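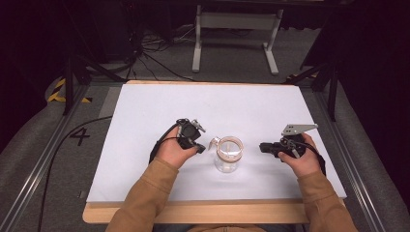

Figure 4.1. Small glass jug with a curved handle, on a white board.

Unit 4: Shared ownership and the question of fair return

Reading before the tutorial: Sjögren, Y., "Surplus and its claimants", chapters 2 and 3 (course reader).

4.1 Terms

A co-operative surplus is revenue remaining after operating costs, wages and required reserves. It is distinguished from profit by the basis of its allocation. In an investor-owned firm the residual follows capital held. In a co-operative it follows patronage, labour contributed or equal membership, according to the rules.

Limited return on capital: members may be paid a fixed or capped rate on shares. The cap is normally set in the rules and reviewed at the annual general meeting.

Indivisible reserve: that portion of surplus which cannot be paid out to members, including on dissolution.

4.2 Case: Clumport Bakery Co-operative

Clumport had 364 members at the start of the period and 360 at the end. Purchases recorded against member accounts are the basis for the rebate. The Redton branch keeps a separate ledger but no separate reserve.

Sjögren treats Clumport as a consumer co-operative with a labour problem: staff are not members by right, and wage decisions are made by a board elected by purchasers. Halvorsen's reply (reader, p. 41) is that wages are a prior claim and should be settled before any surplus is declared. Note that the two authors define "surplus" differently.

4.3 Competing principles

Desert: return in proportion to contribution. Difficulty: contributions of different kinds have no common unit.

Need: return weighted by circumstance. Difficulty: requires disclosure by members.

Stewardship: surplus held for future members and the neighbourhood. Difficulty: present members bear the cost.

4.4 Tutorial preparation

Draft a one-page allocation rule for Clumport. State which claims rank ahead of the rebate, and whether your rule would permit a transfer from the indivisible reserve to the Redton branch. Bring a printed copy.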